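Nerkby Teachers Board > Classroom Talk > Supplies and Boards

Thread: Do you let students write on the board during the lesson?
29 replies, 1138 views

lavanya_n
Posted Monday, July 27, 2026

Hello all. I teach mathematics to grade seven and I would like to hear your opinions. In my old school the board belonged to the teacher. In my new school the head of department, Mrs. Chettiar, wants that students solve at least two problems on the board in every lesson, in front of everybody. I tried it in the last weeks of the term. The strong ones run to the board and the shy ones look at their shoes. One girl was standing there for three minutes without writing anything and I felt terrible for her.

Do you do this? And how do you choose who is coming?

Lavanya Naidu

stenaneck
I do it every day for many years. If you make it normal from the first week, they stop being afraid. The problem is when the board is only for special moments. Then it feels like a court.

vignesh_nam
I disagree with stenaneck, sorry. I was a shy student myself and it was every day, and I never stopped being afraid. I only learned to hide behind the tall boy. My teacher was sure that we all got used to it.

stenaneck
That is fair, but did your teacher help you when you were stuck? I never leave a student alone there. They may call a friend, or ask the class for the next step.

vignesh_nam
No, he waited. So maybe we are talking about two different things.

clindance
Why not send several at once? I have a long board and I divide it with vertical lines. Four students work at the same time on the same problem, and the others work in the notebook. When four are writing, it is hard to stare at one of them. Afterwards we compare the solutions and I do not say whose is whose.

lavanya_n
Clindance, I like this very much. But my board is short, I think only two can stand there comfortably. And if they all stand with their back to the class, is there not a lot of noise behind them?

clindance
A little noise, yes. I prefer it to silence.

Deepika M.
I use small boards on the desks. One for each pair. They write, they hold it up, I see all the answers in one moment. A wrong answer disappears with a cloth and there is no drama. For the price of one good textbook you can cut a large panel into many small ones.

sastry_78
Small boards are good for short answers only. For a proof or a long equation there is no space, and students begin to skip steps in order to fit. I stopped using them after October last year because the written work became worse. They wrote in the exam as they wrote on the small board.

Deepika M.
I did not see this problem, but I teach fractions mostly. For a proof I would also take paper.

The bigger trouble for me is the markers. Caps get lost, tips get pushed in, and somebody always puts the dead ones back with the good ones. Now I have a rule: if it writes gray, it goes to me, and it does not go back in the basket. 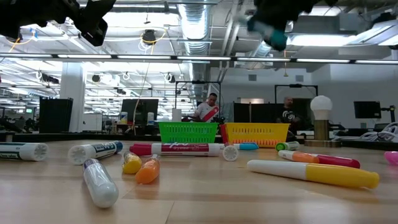

I also ask them to store the markers lying down. I read that the ink stays more even in this way. Maybe it is only a belief, but mine seem to last longer than in the room next to me, where they stand in a cup.

sastry_78
For the position I cannot say. What I know is that the cap must click. Half of my dead markers were simply not closed.

vignesh_nam
Back to the question of Lavanya. Could you ask for volunteers for the first problem and a pair for the second? The pair may decide who writes and who speaks. For me at that age, writing was fine. It was the speaking that I could not do.

lavanya_n
Thank you, this is useful. I will try the pairs first, and I will ask Mrs. Chettiar if small boards can be counted as "the board." I am afraid she will say no.

stenaneck
Invite her to the lesson before you ask. It is harder to say no when she has seen it.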